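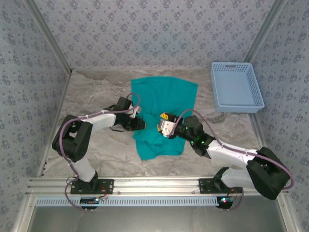
Rules are what you write down the week after you needed them, said the voice at the front of our tour group, before the guide at Florkholm had finished handing out the house rules. There are 138 of them. I read as far as hands outside the rail while the arms have power, and approved.

The cloth-folding cell is where the rules get personal. Every trial is logged, flops included, and a restart gets its own line. The log stood at 2,423 entries in March, and I suspect the flops make better reading. Cables are checked before each shift - rule 41, recited with feeling.
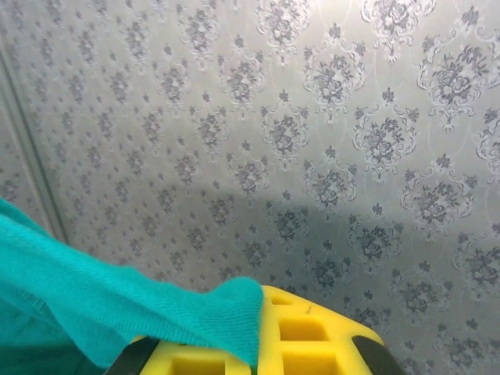

Does a dropped cloth count as a failure or a retry, a visitor behind me wanted to know. Failure, said the guide. Didilmont, apparently, calls it a retry, and the two sites no longer compare numbers over lunch.

Coffee was at four. The machine had a rule sheet too.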